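Draven 632 Dehumidifier
Section 3. Set-up and first run

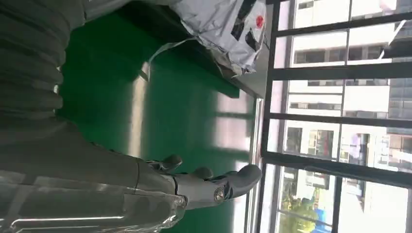

Fig. 3. Gray robotic hand, chrome forearm, ribbed sleeve.

Read section 2 first (unpacking). If the unit came in on its side, stand it upright overnight before you plug in. Don't skip this one.

What you need
Unit, water tank, drain hose, two hose clips, filter. All in the box. Phillips screwdriver for the wall bracket, not supplied. Bucket if you plan to use the hose without a floor drain.

3.1 Where to put it
1. Flat, hard floor. Thick carpet no good, casters sink and the float switch reads wrong.
2. Leave a hand's width behind the unit and more at the side vents. Nothing on top.
3. Close windows and doors to the room. Drying the whole neighborhood otherwise.
4. Keep away from heaters, dryers, direct sun.

Note: one unit covers up to 675 square feet. Bigger basement, use two units or the Draven 2000. Do not run both off one power strip.

CAUTION: Wall outlet only, three prong, grounded. No extension cords. No adapters.

3.2 Fit the filter
1. Pull the rear grille toward you, bottom edge first. Stiff the first time.
2. Take the filter out of its plastic bag. People forget, then call us.
3. Slide it in, arrow pointing at the unit.
4. Push the grille back until both sides click.

Unit will start without the filter. Don't let it. Coil clogs and the warranty doesn't cover that.

3.3 Tank or hose
Pick one.

Tank:
1. Check the float moves freely. Remove the tape (blue) holding it down.
2. Slide tank in all the way. Tank light goes off.
3. When full, unit stops and beeps. Empty, wipe, put back.

Hose:
1. Unplug first.
2. Unscrew drain cap at the rear. Keep the cap, you'll want it later.
3. Push hose on, tighten clip. Second clip is a spare.
4. Run hose downhill the hole way to the drain. No loops, no kinks. Water won't climb.
5. Leave the tank in place. Unit won't run without it.

Note: first hour may give you no water at all. Normal in a cool room. Check the hose end again before bed.

CAUTION: Do not drink the water or use it for pets, humidifiers or fish tanks.

3.4 First run
1. Plug in. One beep.
2. Press POWER. Fan starts right away, compressor about three minutes later. Not a fault.
3. Set target with the up and down keys. 50 is fine for most basements. Lower costs more to run.
4. Fan HIGH for the first day, then AUTO.
5. Leave it alone. Turning it on and off resets the delay every time.

Display shows the room reading, not the target. Press either arrow once to see the target again. It goes back by itself.

3.5 Timer
Press TIMER, then arrows, hours only. Light stays on while the timer is set. Power cut clears it, set it agian after. Timer doesn't work in LAUNDRY mode.

3.6 Codes you may see
E1: humidity sensor. Unplug ten minutes, try again.
E3: room too cold. Warm the room or wait.
FL: tank full or not seated.
CF: clean filter. Wash in warm water, dry flat, refit, then hold FILTER until the code clears.

Any other code, write it down and stop using the unit.

3.7 Wall bracket (optional)
Stops the unit rolling or tipping. Screw into a stud, drywall alone won't hold. Bracket kit for the older Oda units doesn't fit, holes are in the wrong place. Stetetti hoses do fit, same thread.

Spare parts
Filter, part 191. Order from Zarndale parts desk, have the serial number ready. Silver label, inside the tank bay. Parts desk closed Thursday afternoons.

Cleaning and winter storage: go to section 4.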